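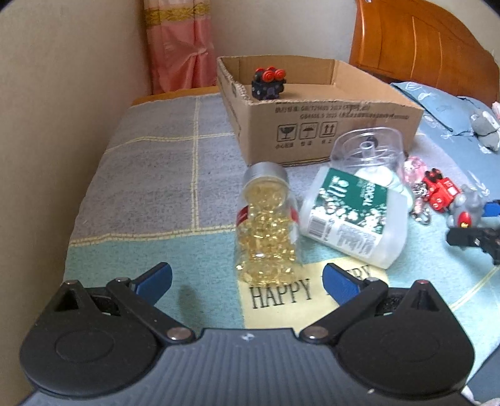

Why I Chose Patchwork

When our teacher asked us to pick something from home and find out where it came from, I thought straight away of patchwork. I grew up under it, more or less, and I had never once wondered who first decided to cut up perfectly good cloth and sew it back together again. So this project is about patchwork patterns, how people in Prelthorpe used to make them, and what happened when I tried to make some myself.

What I Did

I started in July, before school was even back, by going to the reading room in Prelthorpe and looking through the boxes of old sewing patterns. They are lovely things, soft as tissue and covered in pencil notes -- one just says "too yellow" and is underlined twice. I also wrote to the Onden sewing circle, who were kind enough to let me sit in on a meeting and ask far more questions than I had planned. They gave me tea and a bag of scraps to take home, and I think I learned more from that bag than from any of the books.

What I Found Out

The most popular block in the Prelthorpe boxes is the nine-patch, which is just nine squares in a bigger square. It is the one children were usually given first. After that come the triangles, and the circle warned me about those! When you cut cloth on the slant it stretches, and a seam that looked straight on the table can end up wavy by the time you reach the other end.

I had also assumed that all patchwork was made from worn-out clothes. Plenty of it was, but the circle told me that a shop called Wilczyńska used to sell bundles of new offcuts by weight, and people saved up for them. The biggest quilt in the Onden record book has 1,311 pieces in it and took two winters.

Then there is printed cloth that only looks like patchwork. Some of the circle sniff at it a little, but I like it, and it washes well.

My Own Sample

I made a cushion front out of 90 squares. It took me 11 evenings, and I had to unpick the third row because I had sewn it on upside down. The corners in the middle don't quite meet. The ones near the edge are much better, so I suppose I was improving as I went along.

What I Would Do Differently

I would iron every seam as I went, as I was told to. I would also like to try the triangles next, in blue and cream, if I can find enough cream.

Handed in 2018-10-02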